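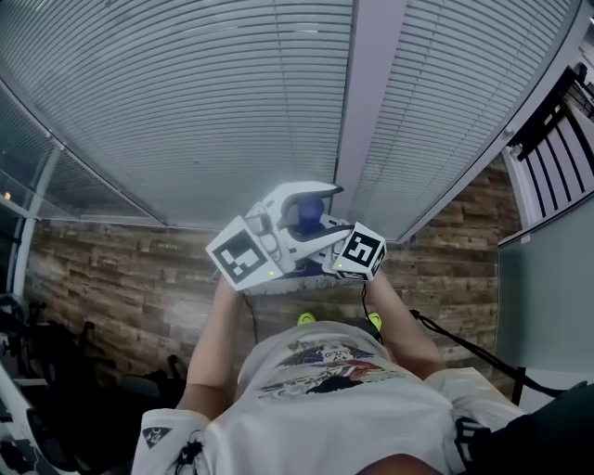
Tetsuya Murakami wrote in to say that his blinds went up beautifully, but that one side has sat a little lower than the other ever since, and could we please put the levelling part before the part about hanging the slats? We could, and we have. If you have an older copy of this guide, please follow this section instead.

Section 4: Fitting your Hastby horizontal blind

These steps are for a single blind fitted to the face of the window frame. If you are hanging two blinds side by side, read note B first, then come back and start from step 1.

Before you begin

Lay the blind on a clean towel or an old bedsheet and leave the cord ties on. It's tempting to open everything out and have a look at the colour, but the slats mark easily on a bare floor and they're a nuisance to fold up neatly again.

1. Hold one bracket against the frame and pencil through both screw holes. End brackets go 52 mm in from each end of the headrail.

2. Rest a spirit level on the line between your marks. Please don't measure down from the ceiling, however new the house is – ceilings wander more than you'd think, and the bottom rail will show it.

3. Drill your pilot holes and screw the brackets on, leaving the last half turn for later.

4. If your headrail is 2000 mm or longer, add the centre bracket now. It's in the small bag with the wand.

5. Check the level again, then tighten everything up.

6. Lift the headrail into the brackets, front edge first, and push the back edge up until each bracket clicks. A second pair of hands is a great help here, especially with the wider sizes.

7. Close the little gate on each bracket. Only then should you undo the cord ties and lower the blind, slowly, all the way to the sill.

8. Hook on the wand and tilt the slats right over in both directions a few times to settle them.

CAUTION: Cords can be a strangulation hazard to young children. Fit the cord cleat supplied, wind up all the slack every time, and keep cots, beds and chairs well away from the window.

CAUTION: Keep the lowered blind at least 200 mm clear of any heater.

Note A: Masonry and tiled surrounds need plugs and a masonry bit, neither of which is in the box. The Manham hardware counter keeps both, and they're very patient with questions.

Note B: For a pair, mark out all the brackets along one continuous line before drilling any of them. Leave a small gap between the headrails so the slats don't catch on their neighbours.

Once your blind is hanging nicely, carry on to Section 5, Cleaning and everyday care.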